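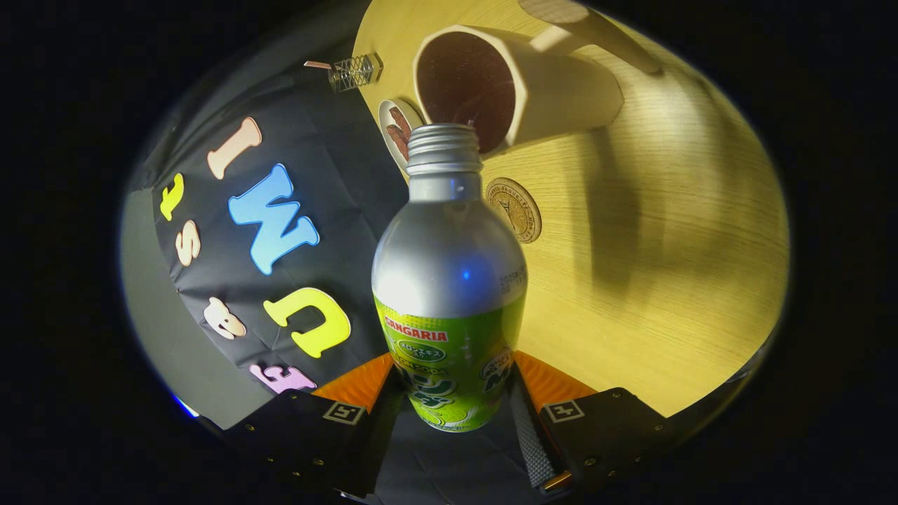

Bottle pick-up at the tabletop station, with the orange finger pads closed on the lime-green label.

Print this page | E-mail this page

Open Day at the Plullau Workshop: Gallery and Notes

We spent most of an August Saturday's worth of energy in a single afternoon at the Plullau open day in Tanner, and we'd go back tomorrow if they'd let us! The workshop takes up the ground floor of the old Nemongate building at 1683 Sitalbridge Road, and for one afternoon a year the doors are open and you can walk right up to the benches. There were 19 stations this time. The flyer said 500 visitors last summer and the sign by the exit had this year's number at 700, which I believe, judging by the line for lemonade.

If you've never been, forget any idea of a trade show. It's people at work who have agreed to be interrupted. You pick up a map at the door, you lose the map, and then you wander toward whatever is making the best noise.

The tabletop station

This is where we stayed longest. The tool is a two-finger gripper you hold in your hand, and your job is to pick up everyday things with it, the way you'd want a robot to do it later. A Sangaria bottle took my whole attention for a good while. It's a lovely shape to look at and a tricky one to plan for: round in the body, narrow at the neck, with a ribbed screw cap on top. Do you go for the neck, or low down near the base? I changed my mind every single time.

The table is light wood, with a cream mug on its side, a coaster with a ring of tiny lettering, and a little white dish with a few brown sticks in it that looked an awful lot like chocolate cookies. Behind it hangs black cloth with big foam letters stuck on at every angle. My nephew wanted to spell something with them and had to be steered back to the line.

What surprised me was how much you think about your own hands once you've got two stiff fingers in place of five. You come in too fast. You come in crooked. You squeeze when you ought to wait. The staff were very kind about it and kept saying "slower," and slower was right every time. The square black-and-white markers sit up on the fingers themselves, and the helper told us they let the software work out how far apart the fingers are at any moment. I'd have taken them for stickers.

A tip for next year: try the mug too. The handle looks like the easy part and it had half our group stumped.

The sorting line

Over by the loading door was a small arm moving wooden blocks from one tray to another, over and over, at the pace of somebody sorting laundry in front of the TV. Kids were allowed to mix the trays up again, and they took that job very seriously. Every so often it would stop, back up a little and have another try at the same block, and the crowd would cheer when it got there. I cheered too. I'm not proud.

The repair bench

Quieter, and easy to walk past, so please don't! Worn finger pads, stripped screws, frayed cables, all laid out on a towel with handwritten tags saying what went wrong. The pads come off and get swapped as the ridges wear down. I liked a tag that read only "dropped, twice." You learn a lot about how a machine is used from the pieces that break first, and the person at the bench was happy to talk about every one of them for as long as we cared to stand there.

The short talks

Upstairs, on the hour, fifteen minutes each. We caught the 2:00 on teaching by showing, which made much better sense after an hour at the tabletop station. The idea is that a person does the task many times over and the machine learns from those tries. Someone asked whether clumsy tries spoil things, and the answer was that some of them help, as long as you know which ones they are. The 3:00 was full by the time we got to the stairs.

Odds and ends

Parking is behind the building and the gate is low, so tall vans should use the street. Strollers fit everywhere except the stairs to the talks. Stations close one at a time starting at 4:30, with the tabletop one going last. It gets warm inside by the middle of the afternoon, and the drinking fountain is next to the coat hooks.

Thanks to everybody at Plullau who stood at a bench all afternoon answering the same questions as if they were new. If you were there and tried the bottle, write and tell me where you grabbed it. I'm still on the side of low and slow.

Print this page | E-mail this page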